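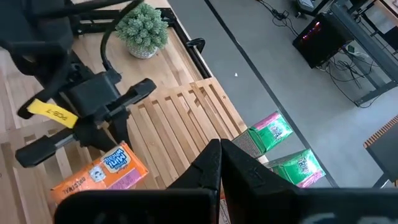
Equipment planning for two-arm work cells

Equipment planning for a two-arm work cell is the process of deciding what must be bought, borrowed or built before a pair of robot arms can be used on a table. It is usually done by a small laboratory or a college, and it comes before the purchase order.

Costs

The arms are the largest item, but seldom the only large one. A budget normally has separate lines for grippers, wrist cameras, the computer, the table and its clamps, cabling and spare finger pads. Test goods such as grocery packages are cheap, but they get crushed and must be replaced. At the Ukham teaching laboratory, 80 per cent of the first budget went to the arms, and the remaining money did not cover a second computer. The Prirnley guide advises to keep $500 for cables and power strips alone.

Lead time

Delivery of arms can take 26 weeks. Grippers are often ordered from another supplier, for example Della or Atallah, and the mounting plates should be checked before payment.

Floor space

The plan should show where the computer will stand and the path of each cable.

See also: Gripper; Maintenance contract; Work cell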